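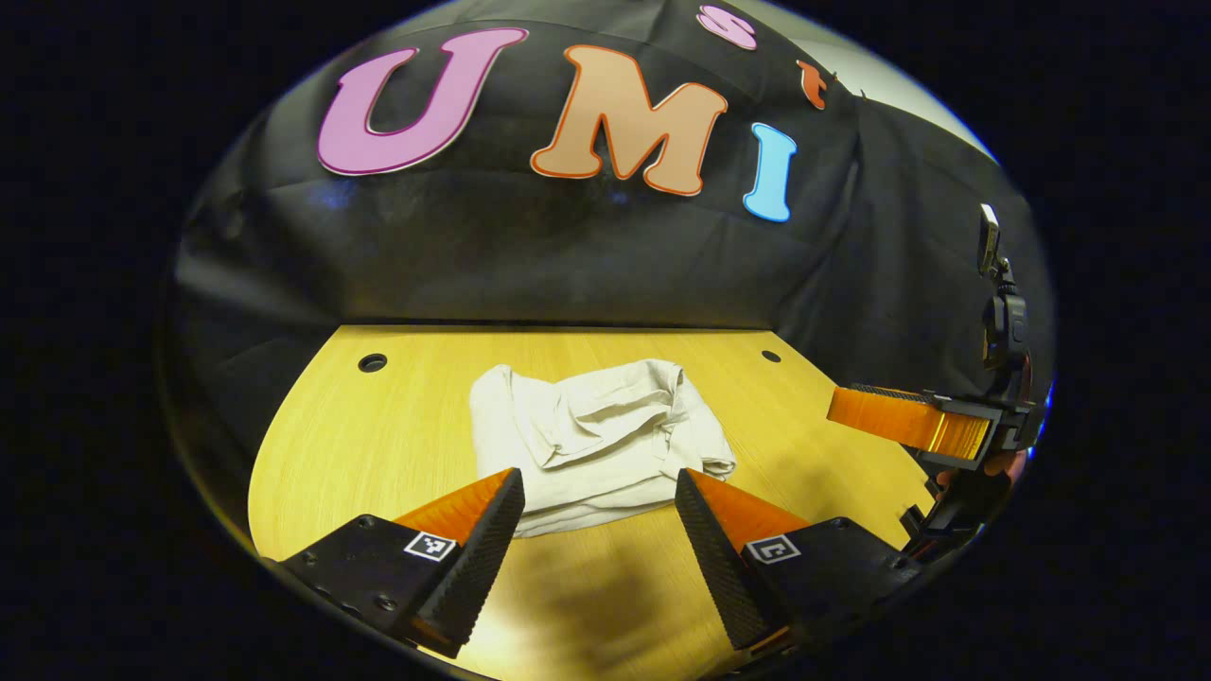

Black fabric backdrop sags and wrinkles behind a display table, letters will not stay flat

Posted by Canan Ateş in Craft Fairs and Table Displays
March 3, 2025

I fold and sell plain cotton garments at indoor fairs and use a desk as the display surface. Behind it I hang a large piece of black fabric and pin cut-out letters to it. Three of the letters are large and the rest are small. The desk is wood with a light finish and has two round cable holes near the back edge.

Three problems.

1. The fabric sags toward the table. I clip it along the top only. Within an hour of hanging it there are deep folds across the whole width and the letters tilt with them. I start with a straight baseline and end with each letter leaning its own way.

2. The fabric picks up highlights. On one side the wrinkles go bluish under the hall lights, and this competes with the lettering.

3. The cable holes. Small items go down them. I also do not like the look of two black circles next to white cloth.

The fabric is 4000 mm wide and the span I have to cover is 3298 mm, so there is spare width. I would like to keep the fabric, which was not cheap, and I would like to keep using pins. Adhesive leaves a residue that shows on black. Setup time is limited, and I cannot bring a steam generator into the hall. There is a wall outlet but it is usually taken.

A secondary matter: I fold shirts flat with the collar up, and by midday they have relaxed into a loose bundle. If anyone has a fold that survives being picked up and put back, I would take it.

Yung-ching Poon

The sag and the tilt are one problem. A cloth held only at the top hangs from however many points you clipped, and each gap between points makes a shallow curve. Pins through a curved surface follow the curve.

Clip spacing first. Anything wider than 195 mm will show on a mid-weight fabric. Count how many clips you have and work out whether that is possible. If it is not, sew a sleeve along the top edge and run a rigid tube through it. The tube has to be stiff. Telescoping curtain rod bends in the middle over the span you gave, unless you support it there.

Then weight the bottom. A second sleeve with a length of flat steel bar or sash chain does the job. Do not let the bottom edge rest on the table. If the cloth touches the tabletop it buckles, and the buckle travels up. Either let it fall behind the back edge of the desk or hem it so it stops short.

Spare width: you have 702 mm more than you need. Decide whether you want pleats or a flat panel. For a flat panel, fold the extra behind at both ends, half each side, and clamp it. Spreading the surplus evenly and hoping it lies flat is what produces random folds.

Letters: use two pins for each of the big ones, level with each other, as far apart as the shape allows. A single pin is a pivot. For a narrow letter such as an I, put one pin at the top and one at the bottom. Snap a chalk line or stretch a thread between two pins before you start, set the letters to it, and remove it afterward. The small letters can take one pin if they are stiff card. Curling is usually thin paper. Mount them on card with a glue stick and trim to the outline.

Color edges help you here. A letter with a contrasting border reads clearly even when the cloth behind it is not perfect, so I would not spend the whole morning on the last few creases.

Ka-ming Mok

just iron it the night before and roll it on a cardboard tube instead of folding. thats most of it. fabric shops throw the tubes out

for the holes get grommet caps, any office supply place. measure the hole first, they come in different sizes and mine were wrong twice

dont know about shirts

Nurhan Kırmızıgül

Agree with the stiff tube. Some additions on the points not covered.

Highlights: this depends on the fiber and the weave. Satin and most polyester linings reflect along every ridge. Check whether your cloth has a duller reverse face and hang that side out. If both sides are shiny, change the angle of the light. Light that grazes the cloth from the side is the worst case — it brings out each fold. Moving the table even slightly relative to the ceiling fixture can be enough. Long term, cotton velveteen or a wool serge is better, but you said you want to keep what you have.

Cable holes: I would use a runner along the back of the desk before I used caps. Caps stand proud of the surface and a folded garment will rock on them.

Shirts: button the collar and the third button, lay the shirt face down, and put in a piece of card cut to the finished width. Fold both sides over it, sleeves down, then bring the hem up in thirds. Leave the card inside. A shirt folded around card can be lifted and put down without losing its corners. Without card it will not last the morning in any fold I know. Refold one at a time as they are handled.

Canan Ateş

Thank you. The reverse face is duller, I had not checked. I will sew the top sleeve this week and try the steel bar at the bottom. The big letters had one pin each.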